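Keeping the TV gear in one piece

I finally sat down in April and sorted out the living room electronics, and I have opinions now! We had remotes under the couch, a soundbar that cut out during every movie, and a mess of cables behind the Dralta set that I was scared to touch.

Start with the labels. Before you unplug anything, wrap a bit of masking tape around both ends of each HDMI cable and write the port number on it. I skipped this the first time and spent a whole evening guessing which one was the Bamia player.

Screens next. Dry microfiber cloth, TV off and cooled down, light strokes. If there's a greasy fingerprint (we have kids, there's always one), dampen the cloth a little with distilled water. No glass cleaner, please. I ruined the coating on a 39 inch set that way and it still bugs me.

Remotes: take the batteries out of any you won't use for a couple of months. Mine had leaked in 2 of them. A cotton swab with white vinegar got the crust off the contacts, then I left them open overnight before putting new batteries in.

For the soundbar dropouts, I moved the Wi-Fi router about 12 inches farther away and swapped the old cable for a shorter one. No more silence in the middle of the car chase. 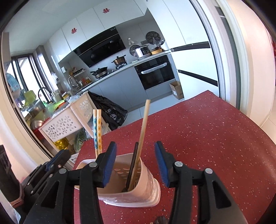 Bogdan Toma wrote to say he'd skip the masking tape, as it goes gummy behind a warm TV, and that he uses bread bag clips with marker on them. Fine by me, I'm saving ours up.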